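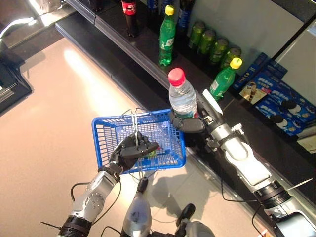 Ruth Lozano, Local Business Reporter

Dec 30, 2021

The Storkusska corner shop has changed its baskets, its shelves and the place where it keeps its bottled water, and customers who have used it for years are having to learn their way round again.

The shop shut for 3 days before Christmas while the old cream shelving came out. The new units are dark with a gloss top, and water now stands on them at a height most people can reach without bending. The old steel baskets have gone too. Their replacements are small, blue and plastic, with an open mesh and wire handles that fold down.

Owner Orlando Llanos said the steel ones had started to catch on coats.

"People were picking them up, finding a bent one and putting it back," he said. "The blue ones are smaller, but most of our customers come in for a drink and one or two other bits."

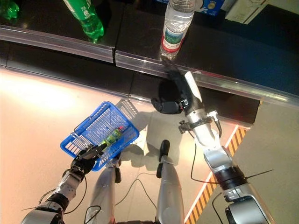
What it cost

The work came to 2,000 euros for the shelving, fitted by Kuipers, and a further sum for 29 baskets that Mr Llanos did not want to give. He paid for it out of the summer takings, having first asked for quotes in June.

Dorothy Whiteley, who lives two streets away, said she liked the baskets but had walked past the water twice. "It used to be by the door," she said. "I'd sooner it was still there — it's heavy to carry round."

Mr Llanos said he would look at that in the new year. 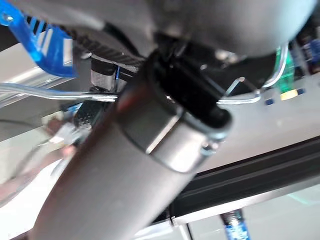
He also plans to move the till closer to the entrance and to put price labels along the front edges of the shelves, which so far have been done on one side only. Handwritten cards are being used for the rest.

The old baskets have been offered to the allotment group, which wants them for storing seed potatoes.

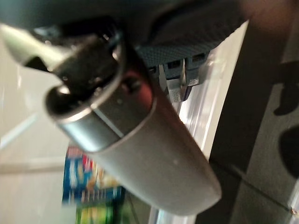 Opening hours stay the same over the holiday, apart from an early close on New Year's Eve. The shop will be shut on New Year's Day and will open at the usual time the morning after.

Recent items
Alby bakery to stop Sunday deliveries
Mesar car park resurfacing put back again
Kevin Sotelo steps down from market board
Letters: the footbridge lights

Contact the newsdesk | © 2021 | Back to top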